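Hastard Door Hardware
Product Standards Group
Minutes of the December meeting

Chair: Carola Kramer
Present: Technical, Purchasing, Customer Returns, Warehouse
Apologies: Trade Sales

The meeting opened at 9.30 am.

1. Minutes of the previous meeting
Agreed without change. The action on keying charts for the Strachan mortice range is carried forward to item 5.

2. Returns, Birkix night latch
Customer Returns reported 44 units back in the quarter out of 432 sold. The main complaint is a stiff snib. Technical had stripped a sample of the returned latches and found burrs on the snib slot in the older batch. The newer batch was within drawing limits. Purchasing has asked the supplier for a deburring check before plating. Remaining stock from the older batch is to be held back from sale until inspected.
Action: Warehouse to separate the older batch. Technical to issue an inspection sheet.

3. Strike plate, Cutusus sash lock
Fitters have asked for slotted screw holes in the strike plate to allow side adjustment on timber frames. Technical is content with a slot on the upper hole only. A slot on both holes would let the plate move under repeated slamming. Carola Kramer asked that the lower hole stay round and countersunk as at present. Agreed. The packing leaflet will need a new drawing.
Action: Technical to revise the drawing and send it to Purchasing for a tooling price.

4. Fixing screws
The screws packed with the cylinder pull are too short for doors with a thick outer facing. Two options were discussed: a longer screw in every pack, or a second bag of screws. The longer screw can be snapped to length and was preferred. Part number 435 will replace part number 181 once existing stock is used up. Both numbers will stay on the system until then.
Action: Purchasing.

5. Keying charts, Strachan
Draft charts were tabled. The master key column does not match the order form, which still uses the old suffix letters. The form is to be corrected first and the charts reissued.
Action: Trade Sales, with Technical to check.

6. Any other business
Warehouse asked whether keys for keyed-alike sets could be tagged before bagging. To be costed for the next meeting.

The meeting closed at 11.10 am.

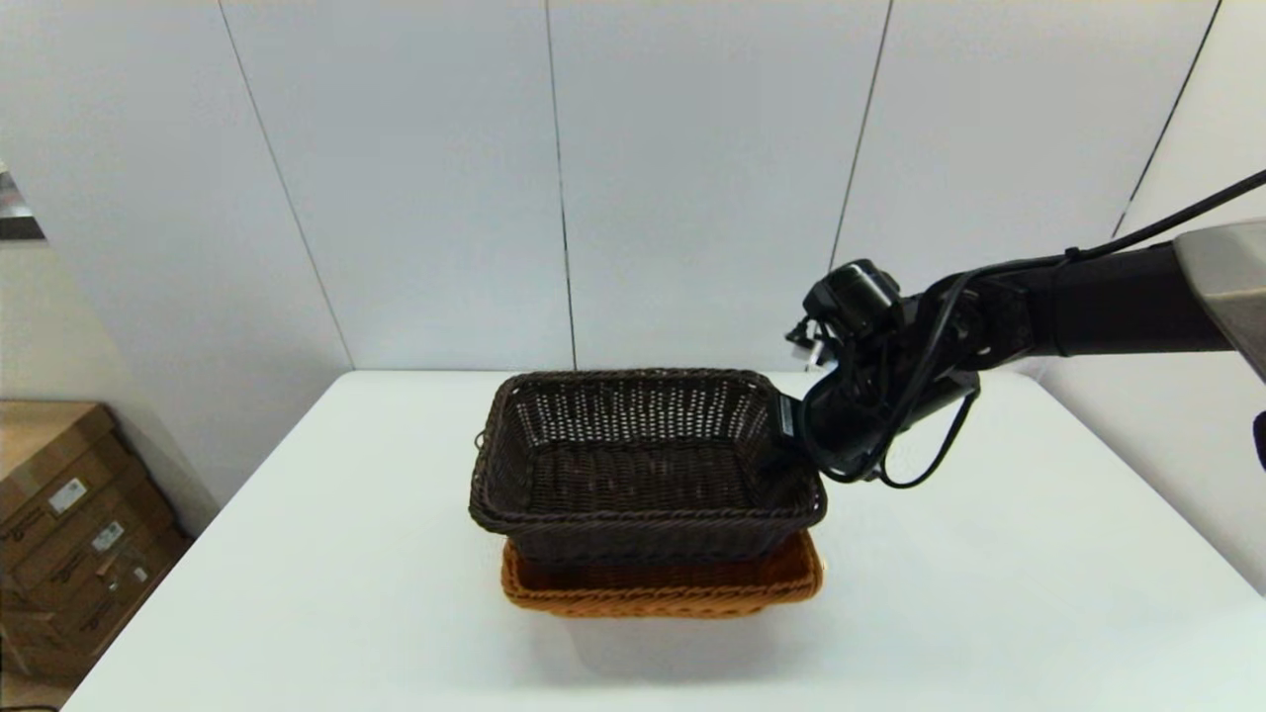 Woven baskets on the white table.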